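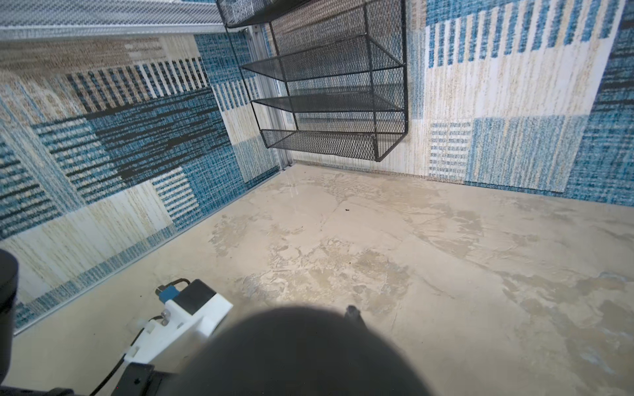
This site uses cookies to remember your list settings. Accept / Manage

Reading time: 2 minutes

Subject: Re: [Julosow-makers] hanging organisers for small tools

Hi all,

Asabe Igwe wrote on August 21, 2022:
> Has anyone put up one of those black wire mesh organisers with the
> stepped trays? I've got a bit of wall going spare by my bench and
> 57 screwdrivers in a biscuit tin (yes, I counted, it was raining).
> Do thin things fall through the mesh? And what do you put
> in the bottom basket?
> Asabe

Oh Asabe, 57! I thought I was bad.

Yes, I've got one, the sort with the diamond-pattern mesh, and I'm very fond of it, but I'd hang it before you decide what goes where. I did mine the other way round, with labels and everything, and then had to peel the lot off again because the top tray was too high for me to see into (I'm not tall, and the bench sticks out). Mine cost 11 quid from the Vistden shop, fixings not included, which was a bit cheeky.

Long screwdrivers are all right lying flat along a tray. It's the pens and scribers that drive me mad, they roll to the front and poke through. I cut a strip of old place mat for each tray and that sorted it. Anything still in its packet stays in its packet and stands up on end, so I can read the label without taking everything out!

What I do now is tip one drawer out at a time, never the whole lot. A screwdriver, something pen-shaped, a long thin box, a flat strip of I don't know what.
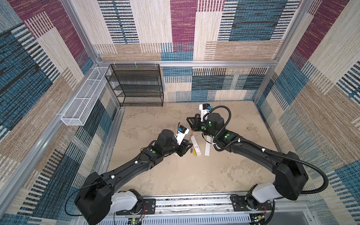

If I can't say what it's for by the time the kettle's boiled it goes in the bottom basket, and if it's still in there after three months it goes to the swap table at Eshun Hall. I've kept to that, mostly. The basket has a lip at the front so it'll take a fair old heap, but do leave a gap under it or you'll never get a broom in.

One question back: is your wall covered in anything? Mine had a woven hanging on it and finding something solid behind it took me ages. I can lend you my detector if you like, it only needs a battery.

Cheers,
Tatu Kashindye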